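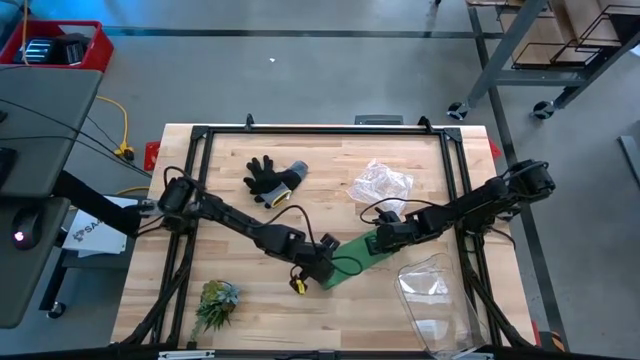 Le programme Stallska de suivi des météores a poursuivi, au cours de la période couverte par le présent rapport, l'équipement de ses deux stations d'observation, Lehtinen et Jonidcombe. La station de Lehtinen fonctionne en régime nominal depuis le printemps. Celle de Jonidcombe a été mise en service avec retard, les travaux de raccordement électrique ayant été reportés à deux reprises par le prestataire. La dotation de chaque station a été complétée en petit matériel : lampes frontales à lumière rouge, bâches, gants de travail du type de celui, noir à poignet de tricot gris bordé de jaune, qui est posé sur le plateau de bois. Ces achats ont été imputés sur la ligne « fournitures » de la convention Istiveo, sans dépassement.

Rapport d'avancement établi le 25 août 2019 à l'attention du fonds Istiveo

1. Résultats des observations

Les deux stations ont enregistré 2 964 météores validés, dont une part importante pendant les nuits du maximum des Perséides. La présence de la Lune, presque pleine à cette date, a limité la détection des météores les plus faibles. Les données de Lehtinen ont été dépouillées en totalité ; celles de Jonidcombe le sont jusqu'à la fin du mois de juillet. Une trajectoire n'est calculée que lorsque le même météore a été relevé depuis les deux sites, condition remplie dans 300 cas. Les orbites correspondantes seront jointes au rapport final.

La couverture nuageuse demeure la principale cause de perte. À Jonidcombe, 40 nuits ont été déclarées inexploitables, chiffre supérieur à l'hypothèse retenue dans le dossier de demande. Le brouillard de vallée, peu marqué dans les relevés météorologiques antérieurs, s'y installe souvent en seconde partie de nuit - période la plus favorable à l'observation.

2. Matériel et locaux

Les coupoles de protection des caméras ont été nettoyées et leurs joints remplacés. Un défaut de synchronisation horaire a été constaté à Lehtinen au mois de mai ; les enregistrements concernés ont été écartés du catalogue. L'horloge a été remplacée sous garantie. Le local de Jonidcombe reste insuffisamment ventilé, et un devis est en cours d'examen.

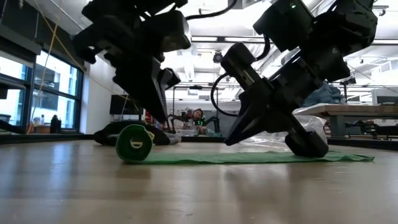
Rouleau vert partiellement déroulé sur un plateau de bois clair.

3. Exécution financière et suite du programme

Les dépenses engagées sont conformes au budget approuvé, à l'exception du poste « déplacements », dont le solde sera consommé avant l'échéance. Il est demandé au fonds d'autoriser un virement depuis le poste « publication », qui n'a pas encore été sollicité.

La prochaine campagne coordonnée portera sur les Géminides, en décembre. Le dépouillement des données de Jonidcombe devra être achevé avant cette échéance, de même que la révision du seuil de détection des deux stations. Les justificatifs de dépenses sont transmis sous pli séparé.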